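Gripper comparison: frequently asked questions

Maintained by Noemi Kapoor, Pronar test group. Last changed in August.

Which grippers did you compare?

We compared two hand-held grippers, the Wametti and the Mastetti. Both have two fingers and a wide camera on the body. The Mahmoud gripper was also on our first list, but the sample came without its trigger cable and we could not include it in the results.

How many trials did you make?

There were 600 grasps in the main test, 300 with each gripper. Before this we made a shorter test to agree on the rules, and those grasps are not counted in any table.

What counts as a successful grasp?

The object must leave the table, stay in the jaws for five seconds and be put down inside the marked square. If it turns in the jaws but does not fall, we still count it. Mikkel Arnardóttir wanted a stricter rule for cups, and you find his numbers in the second table.

Why do you test by hand and not on the arm?

We do both, but by hand comes first. One person can try many objects in one morning, and a bad grasp is felt immediately in the fingers. On the arm you only see that the motor current goes up. The arm results will be on a separate page when they are checked.

Which pads should I choose?

For boxes and bottles the smooth pads are good enough. For cloth, bags and thin card we prefer pads with a textured middle. They need more cleaning, because dust stays in the texture. We wipe them after every 50 grasps with a damp cloth and let them dry completely.

Does the wide lens make a problem for the controller?

It makes straight lines bend, so you must calibrate before you use the pictures for any measurement. We calibrate again each time a lens is removed, even if it goes back in the same position. For simple viewing no correction is needed.

What does the camera see during normal use?

It should see both pads and enough of the room for tracking. If the pads take more than half of the picture, the camera is probably mounted too low.

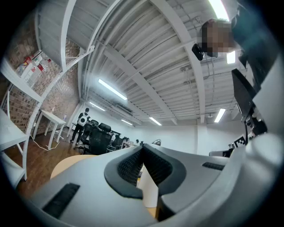 Open jaws with textured pads, view from the gripper camera toward the ceiling and the back wall.

Can I work under bright ceiling lights?

Yes, but fix the exposure by hand. With automatic exposure the picture becomes dark when a lamp enters the view, and the tracking can lose its points for a moment. Isla Tennant keeps a list of the exposure values that worked in our rooms, please ask her for the newest version.

How big are the recordings?

We keep 500 GB free on the recording computer before each session. Please do not record to the network drive. It is too slow, and some of the frames will be missing.

Can I borrow a gripper?

Pronar staff can reserve one for up to two weeks. Write to Bernadette Villanueva and say which pads you need. The spare pads are in drawer 791, and the screws for them are in the same drawer in a small bag.

My result is different from yours. What should I do?

Send us the object, the pad type and the closing force, and a short recording if you have one. We repeat the grasp with the same settings and add your case to the notes under the tables.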